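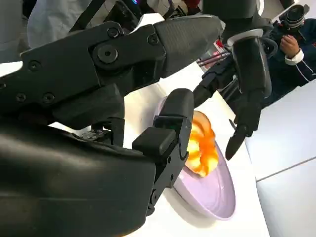
**Do I have to bring a dish?**
Yes. The Lenihan Street supper club is a potluck, and the pot is the part we can't supply. Something that feeds 7 is plenty.

**Can I bring chips?**
You can. So did everyone in January.

**When should I show up?**
Doors open at 6:30 p.m. Food starts when Hüsnü Kaplan has finished rearranging the table, so eat a cracker first.

**Is there a fee?**
$3 at the door, which pays for the hall and the dish soap. Exact change makes you popular.

**Where do I park?**
Behind the Anditz building, space permitting. The code for the gate is 332. Please don't block the bakery – they have our home numbers.

**I have an allergy. Who do I tell?**
Email Ching-wen Ko before the supper. She prints the labels and takes them very seriously. An unlabeled casserole goes on the windowsill until somebody claims it.

**Can I bring a friend?**
Sure, up to the room limit of 80. We've never come close, even the night of the free brisket.

**I left my good bowl behind. Is it gone?**
Check the cupboard under the coffee urn. Bowls stay there until spring – then they're ours.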